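Does Tool-Free Really Mean Faster? Opening and Servicing Retired Desktop Workstations

Project report, Computer Hardware and Repair II
Submitted to Pascal Bodin

1. Why we picked this topic

Our school got a batch of retired desktop workstations through the Zirkbridge reuse program in August. The handout that came with them said that the cases were "designed for tool-free service" and that a beginner could swap an expansion card in under a minute. Half the class repeated this to us as if it were a fact. We wanted to find out who had timed it, and as far as we could tell from the handout, no one had.

So our question was simple. If you hand these machines to students who have had one semester of hardware class, do the plastic clips save any time compared with ordinary screws? And is the time saved worth whatever you lose in how firmly the card is held?

We should say that we went in expecting the answer to be no. Our teacher warned us about this in the proposal review, and we tried to set up the timing so that our opinion could not leak into it.

2. What we did

We used 18 of the workstations. Each one was put on the bench with its side panel already off, because we had no interest in the panel latch and it would have muddied the numbers. The task was to take a filler bracket out of the rear of the case, put in a plain network card, fasten it by whatever method the case called for, and then undo all of it.

Six students from the other section did the work. They had not seen our proposal. We recorded 40 complete runs. A run stopped the clock when the student said "done" and started again if one of us found the card not fully seated. That rule was argued over a lot. One of us felt it punished people for being fast, and in a way it does, but a card that is halfway in its slot is not a finished job.

For the comparison we used two older tower cases from the lab shelf, a Crenshaw and a Pendetti, which use one screw per bracket and nothing else.

3. Timing results

With the clips, the slowest run took 65 seconds, so the handout's claim of "under a minute" did not hold for every attempt. It held for most of them. The screw-only towers were slower on the first try and then nearly caught up. By the third try two of the six students were quicker with a screwdriver than with the clips, which surprised us even though it was the result we were hoping for.

We don't think this proves much. Two towers is a tiny comparison group, and students who have used a screwdriver all semester will naturally be good with one. A real beginner could come out differently. We also did not randomize the order properly during the first session, and those runs should be given less weight. We left them in because throwing them out would have made our side look better.

4. Problems with the clips

The main complaint from the students was that they could not tell by feel whether a clip was closed. Several pushed harder than they needed to. One clip on one machine would not stay down at all, and we took that workstation off the bench and replaced it with another.

The second complaint was about the phrase "tool-free" itself. Before we opened anything we assumed the slots would have no screws. That was wrong for the machine we used as our reference unit.
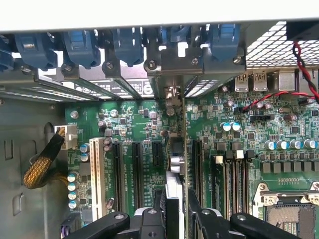
Figure 1. Reference workstation, rear slot area: blue retention clips along the back wall, with silver screws in the slot brackets.

The clips run in a row along the back of the case and the metal brackets come down from them at an angle, with the screws right there in the same area. So which one is meant to hold the card? The handout only mentions the clips. Our best guess is that somebody wanted both, but we could not find a service manual that settled it, and a guess is all it is. For the timed runs we ruled that students had to use whatever the case in front of them was fitted with, screws included. If you count only the clip motion, the times look a lot nicer. We suspect that is how the handout got its number.

The slots raised a smaller question. The reference board has one cream-white legacy PCI slot next to three black PCIe slots. Two students picked up an old PCI card from the parts bin first and had to look for where it went. We stopped the clock and gave them the right card, but in a real repair that mistake would count, and no clip design would help with it.

Cables were the other thing the handout skipped. A thick braided bundle goes to the white power connector at the side of the board, and students kept reaching around it. We had not planned to measure this and can't put a figure on it.

5. What we can and can't claim

We can say that the clips were faster on first attempts for our group, and that the advantage shrank with practice. We can't say anything about how well they hold a card over years of use, or when a machine is shipped. A Bonier sales sheet we found says screwless retention is "just as secure," with no test behind it. We would not quote that in a report as evidence, and we would like to see other groups stop doing so.

If someone repeats this project, they should use more screw-only cases, include at least a few people who have never opened a computer, and run a pull test on the installed card. They should also write down the fastening hardware in every case before timing starts. We did that only after the first session, and we had to go back and check each machine again.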